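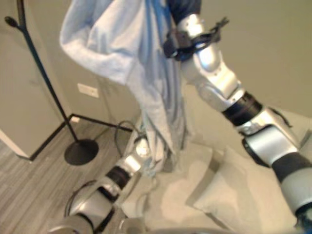
Vullberg Indora Garment Steamer
Stock number 1733. In stock at our Padilla shop and by post.

We've had the Indora on the shop floor since July and it has quietly become the thing we all borrow. It's an upright steamer with a big tank, a soft hose and a head light enough to hold above your shoulder for a whole wardrobe's worth of shirts. Creases drop out of cotton and viscose in a couple of slow passes, and knitwear comes up beautifully, with none of that flattened look you get from an iron (hurrah for anyone with a fluffy jumper!).

The steam is steady, too. Cheaper steamers we've tried tend to spit in the first minute, usually on something silk. Give the Indora a moment to get going, point the head at the floor for a few seconds, and then you're off.

Good for more than clothes

Curtains are where it really shines. Hang them first, steam them where they are, and start at the top so the weight of the fabric helps you. It does a lovely job on loose covers, bedspreads and table linen as well, and the fabric brush lifts the pile on velvet a treat.

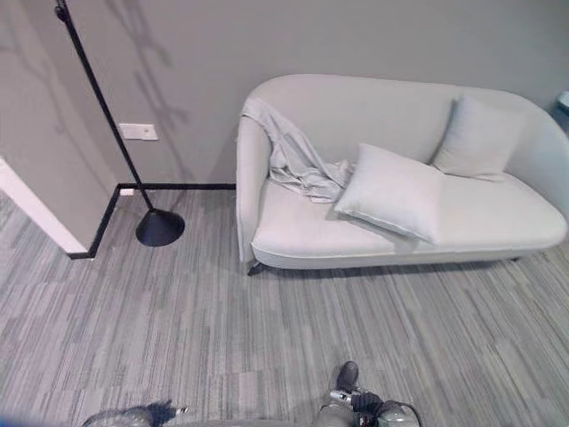

For anything upholstered, keep the head moving and use the low setting. Check the care label before you start, and try a hidden patch at the back if the label has gone missing. Let everything air properly afterwards with a window open.

Wool coats deserve a mention of their own. Button them up on a wide hanger, steam from the inside first, then go over the outside with the Nillo brush head held just off the cloth. We did a very tired old duffel coat this way and were thrilled with it. 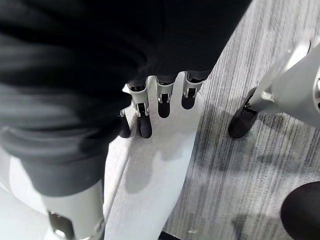 What's in the box

Indora base unit with removable water tank
Steam head and hose, ready fitted
Nillo brush head
Crease clip for trousers and pleats
Heatproof glove
Folding hanger
Descaling sachets, pack of 6

The details

Steam settings: low, medium, high
Running time on a full tank, high setting: 21 minutes
Hose length: 16 decimetres
Colours: chalk or slate
Spare parts: tank, hose, filter and both seals sold separately

Looking after it

Empty the tank when you've finished and leave the cap off overnight. In a hard water area, use a descaling sachet whenever the steam starts to look thin. The filter pulls out from under the tank and only wants a rinse under the tap. Please don't put scented water or fabric softener in, however tempting, as it gums up the valve and the spare is fiddly to fit.
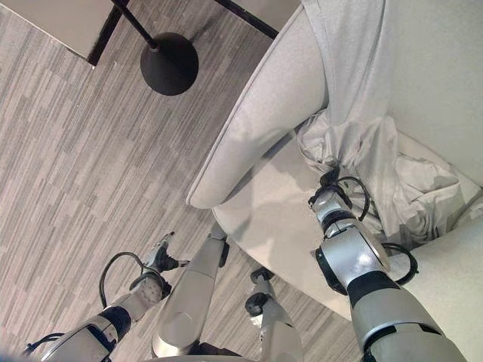 Can I use the Indora on silk?
Use the low setting and work from the wrong side of the fabric, keeping the head a hand's width away. Silk marks easily if drops of water land on it, so let the steam run clear first.

Does the hose come off for storage?
It unscrews at the base by hand. Wait until the unit is completely cold, then coil the hose loosely and hang it over the pole.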